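Chapter 2
Measuring Up: Area at Home

I learned area the hard way, by buying too much carpet. My first flat in Stendside had a bedroom I swore was huge, so I guessed, paid up, and spent the next year with a roll of the stuff behind the door. My neighbour Marta Pylypenko still brings it up!

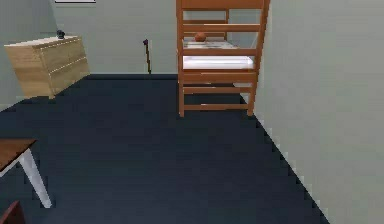

Area tells us how much flat surface a shape covers, and we measure it in squares. Small jobs use square centimetres and big ones use square metres. Take a floor with dark blue carpet right up to the walls - you'd want its area before you ordered a single metre, and you'd leave the grey-green walls for the painter's sum.

Furniture works the same way. Say the top of a dresser has an area of 2,620 square centimetres. Could you cover it with one sheet of coloured paper? We'll find out in Exercise 2, so keep your ruler handy. 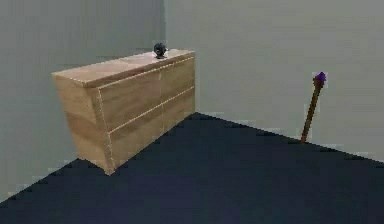 2.1 Rectangles first

Multiply the length by the width. Both have to be in the same unit, and I still forget that one (sorry, Marta).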